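2 min read

ok thread on why we lost most of a day at Karnitz. gripper fault, cloth handling rig. nobody hurt, one pinched finger (mine)

symptom first — fingers close, display says closed, cloth slides right out. log had 3,623 cycles on it. 11 drops before lunch

I blamed the cloth. then the code. Obsa Ayele said check the linkage and I said its fine, I tightened it at 6. it was not fine

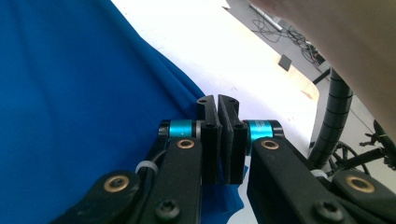 Does recalibrating fix a finger that closes short?
Only till the joint shifts again. We zeroed it twice and got 30 good grabs the first time, fewer the second. Find the play first, then zero.

so: clamp screw on one pivot had backed off. tiny bit of slop at the joint, way more at the tip. encoder sits upstream so it never saw a thing

the pinch was me feeling for slop with the power on. dumb. cut power, THEN put your hand in there. the stop button was out of reach too, moved it

threadlocker on every pivot screw now, paint mark across the head so you can see if it turns. Kramer wants the same done on the Jirkovwood unit before it goes back out

still dont know why only one side let go. will post if teh next check shows anyting

Get the Sarnudska newsletter. Unsubscribe any time.

Contact | Back to top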